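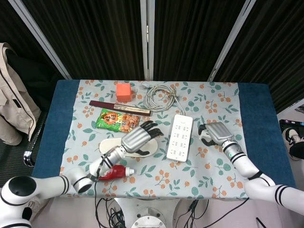
A table, cable in a tangle

Save file gone after switching browsers in Zasedeck, any way to get it back?
Asked 26 November 2018 in Retro and Browser Games

Hi all, I've been playing Govwood in the Zasedeck browser emulator since October and I'm 44 hours in, so please be gentle with me. Last night my browser kept freezing on the world map, so I installed a different one, opened the same page, logged in with the same account and... no save. Just "New Game" blinking at me. My in-game options were back to default too, and the controls had gone back to arrow keys.

I thought saves were tied to the account? I had 1,010 gold and both boat upgrades and I really don't want to do the swamp temple again. The old browser is still installed, but I'm scared to open it in case it writes over something. Is there a folder I can copy? I'm on a Windows laptop if that matters.

2 answers

Answer from malard_fan (accepted)

Don't panic, it's probably still there! The account only remembers your favorites list and your ratings. The saves themselves sit in the browser's own storage, so every browser has its own set and they don't talk to each other. I lost a whole Malard season the same way before I figured this out.

Opening the old browser won't hurt anything. What WILL hurt is clearing your history with "cookies and site data" ticked, so leave that alone for now. Then do this:

Open the game page in the old browser and wait for the title screen. Don't start a new game.
Click the little disk icon under the game window and pick Export. You get a small file in your downloads.
Open the same page in the new browser, click the disk icon, pick Import and choose that file.
Reload the page. "Continue" should be there.

If it freezes before you get to the disk icon, turn off your extensions and try again — my ad blocker used to do that to me constantly. Also check that you're on the same version of the game. There are two Govwood pages, the original and the one with the Athanasiadis translation patch, and a save from one won't load in the other.

Controls don't come over with the export, sorry. You'll have to set those up again by hand.

Answer from 50centarcade

same thing happened to me, I just started over. swamp temple is quicker the second time if you skip the left side. also get a controller, arrow keys are awful

Comment from the asker

Export worked, I'm back on my boat!! It was the ad blocker. Thank you so much. Making a copy of that file every weekend from now on.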